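Kitchen Assistant – Tarcombe House

Remari Catering is hiring a kitchen assistant for the staff dining room at Tarcombe House. The job is 21 hours a week, weekday mornings, with up to 13 extra hours a month in November when the conference rooms are full.

You will wash dishes, prep vegetables, put away deliveries and keep the cold store in order. Some lifting is involved. 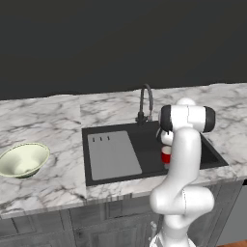 No experience is needed – we train on site and pay for your food handler card. You should be comfortable starting at 6:30 a.m. and working on your feet. Uniform and lunch are provided. Parking is free in the Mirani Street lot.

To apply, send a short note and your work history to the Remari office, 281 Cenier Road, by 2 July 2025. Please quote job number 32.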